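The last clerk of the Drusik commission

Pascal Schwerdtfeger has spent nine years reading about the worst nine days in Drusik, and he would like it known that most of the work is stapling.

"People hear 'war crimes' and picture a courtroom," he says, pouring coffee into a mug with no handle. "I picture a hallway in Skoryk with a copier that jams. The courtroom comes later. In our case it hasn't come at all."

Schwerdtfeger is records clerk to the commission that was set up to decide who ordered the shelling and clearing of the Drusik valley. He was hired on a six-month contract. The contract has been extended so often that he signs it without reading, a habit he admits is poor form for a man in his line of work.

The archive holds 689 witness statements. The commission's critics, mainly former officers who now sit in parliament, like to say that this is too few for a valley that lost 3,000 people. Schwerdtfeger has heard the argument many times and has stopped being polite about it.

"They say, why so few witnesses? Well, gentlemen, think it over. Take your time."

What the statements lack, he says, is a defendant. Two colonels were named in the first report. One died at home, with a band at the funeral. The other moved abroad for his health and seems, from the wedding photographs, to be bearing up well. A third man, the one who signed the fuel orders, was finally indicted in June. His lawyers have asked for every page in the archive, in triplicate, and then complained about the volume.

"I delivered it myself, in a van," Schwerdtfeger says. "The young lawyer asked if there was a summary. I said yes, it's called the indictment."

He isn't bitter, or says he isn't. He grew up far from the valley and came to it, in his words, "as a person who could type." The first statement he filed was from a baker in Stotness who had counted trucks from her window all night and written the numbers in flour dust on the counter, then copied them onto a paper bag before morning. The bag is still in the archive. The defense has challenged it twice, once on the grounds that it is a bag.

Money is the other running joke. The government pays survivors a grant of 500 a month, a sum fixed before two rounds of inflation and never touched again. To claim it they must prove they lived in the valley, using papers that burned with the town hall. Some have been asked to get a letter from the mayor. The mayor is on the list of the dead.

"I've written to the ministry about that one," he says. "They wrote back and asked me to have the mayor contact them directly."

Those who were children then have mostly left for the factory towns, where they are hard to trace and often not eager to be found. Schwerdtfeger doesn't blame them. He sends one letter to each, with a stamped envelope inside, and doesn't send a second.

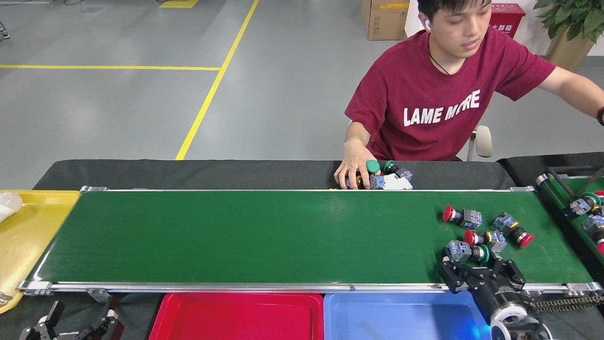
What happens next

The trial is due to open on 17th September, a date Schwerdtfeger has written on the wall calendar in pencil. Earlier dates were in pen, and the calendar looks it.

Would a conviction change anything in the valley? He thinks about this for longer than any other question.

"The baker is eighty-one. She'd like to hear a judge say the number of trucks out loud. I think that's a fair thing to want – it's a short number."

And if the case collapses? He shrugs and looks over at the copier, where a red light has come on.

"Then I sign another six months," he says, and goes to find the tray key.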